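Packing chargers for a long trip, one power strip or several small adapters?

Posted in Travel & Packing, 04/07/2026

Howlader
Four of us are going away for most of February and everybody has a phone, a watch, earbuds, you name it. Last time we fought over 2 outlets behind a hotel bed. Do I bring a strip from home or a handful of those little USB blocks?

Eifion Bevan
Strip, every time! I take one strip and one plug adapter for the country, and the whole family charges on the dresser. I did buy way too many before I settled on that (my wife still brings it up).

Power strips with their cords:

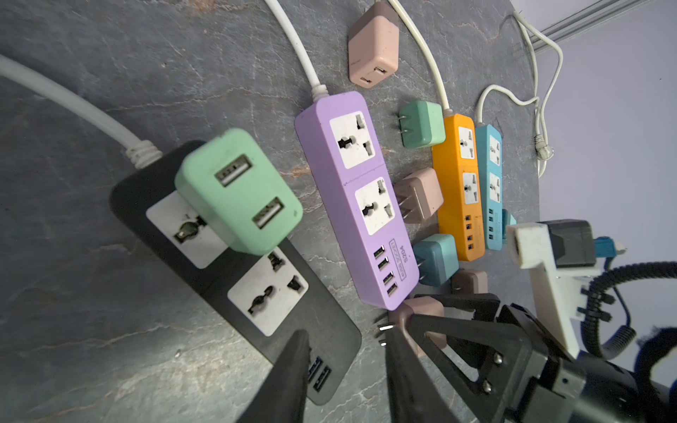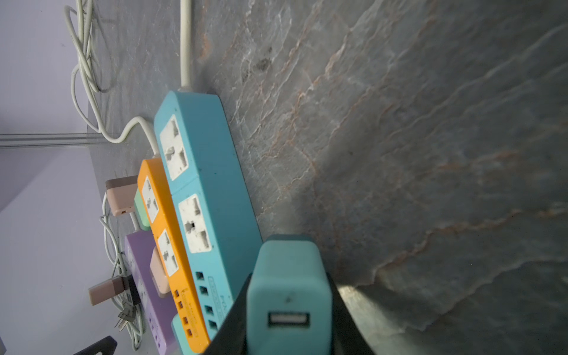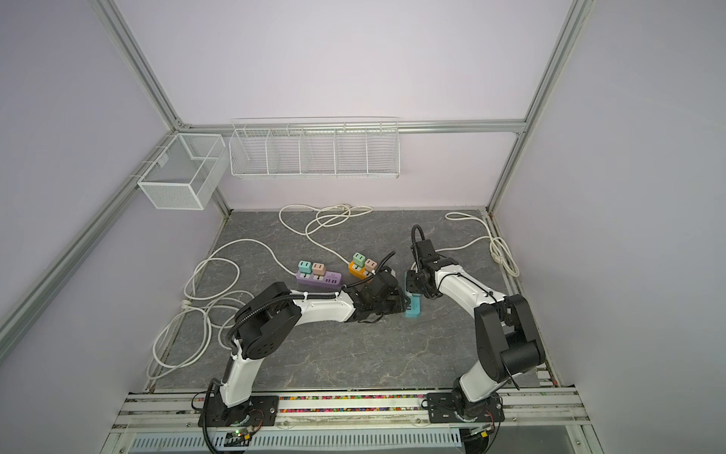 Anyway, check the voltage first. Most phone chargers are fine on 110 or 240, but a cheap strip from home may not be — read the tiny print on the back. And skip surge protectors on a cruise, most lines will take them off you at boarding. Mine has a 5 foot cord and I wouldn't go shorter, hotel outlets are always behind something heavy.

Pindulard
Just get blocks. I've carried the same one for nearly 10 years.

Clerkico
Agree with Eifion, but put a strip of colored tape on every charger. We left 2 in a rental last year and the host wanted more for postage than they cost us new.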